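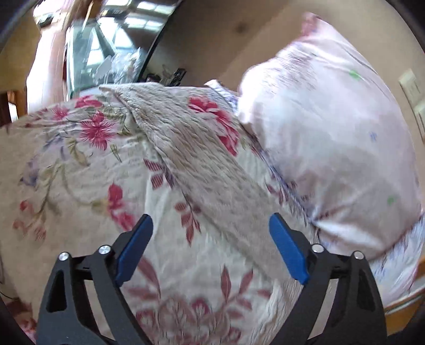
Cotton quilt shrinkage after a warm wash
Uliana Sydorenko
How much should I allow for shrinkage on a bed quilt with cotton batting? Mine is a floral quilted bedspread like this one, and I want 9 inches of drop per side after washing.

Vendula Ševčík
Allow 4 percent if the top was not prewashed - more with a hot dryer. Measure between seams before and after.

Dodus
Wash cold and lay it flat. Mine lost an inch on the long side, never checked the other.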